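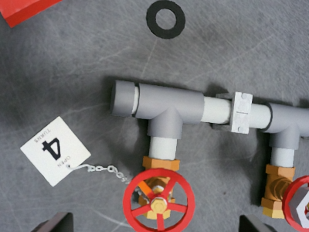
The valve task in our simulator, with two handwheels, a pipe clamp and a tag marked "4 TURNS" and "OPEN".

Operators wanted for simulated valve work (part-time, remote)

Bronetti is looking for 19 people to operate a simulated robot arm from their own computer and record examples of small maintenance jobs. The recordings will be used to train a learning system in the Lellness project. You do not need experience with robots. Experience with pipes, valves or hand tools is welcome, but it is not a condition.

What you will do

You will log in to our simulator and receive one task at a time. A task has a short written instruction, for example to turn a handwheel, to pick up a loose part, or to bring the gripper near a tag without touching it. You move the arm with a controller that we send to you by mail. When the task is finished, you mark the recording as "complete" or "failed" and write one sentence about what happened.

Please understand that failed recordings are also useful for us and they are paid the same. We ask only that you mark them correctly. A slow and steady movement is better than a fast one with many corrections.

The positions of the parts and the light change from one task to the next. Sometimes a tag will be turned away from you or upside down, and you must read it before you start. If the instruction and the tag do not agree, stop and report it — do not guess.

In the first part of the project, which finished in February, our operators recorded 2133 examples. The second part has more valve tasks, and for this reason we need more hands.

What we ask from you

You are 18 or older and can read simple instructions in English.
You can see well enough to read small print on a screen, with glasses if necessary.
You have a computer with a stable internet connection and a quiet place to sit.
You can work in sessions of 2 hours, including a break in the middle.
Left-handed people are very welcome. Please mention it, so that we send the correct controller.

What we offer

Payment is $94 for each full session, sent at the end of the month. The training session is paid at the same rate. You choose your hours from a shared calendar, and you can change them until the evening before. The controller stays our property, and we pay for the return mail.

We record the movements of the controller, the simulator view and your written sentence. We do not record your voice, your face or your room. Your name is kept separate from the recordings, and you can ask us to delete your examples until the data set is closed.

How to apply

Write a short email to Kavinda Cassim at the Disden office with the subject "Valve operator". Tell us your time zone, which hours are good for you, and one thing you have repaired or put together with your hands. A formal resume is not necessary. Technical questions about the simulator can be addressed to Imtiaz Weerasinghe, who also leads the training session.

Applications are open until May 7, 2020. We answer every email, also when the answer is no.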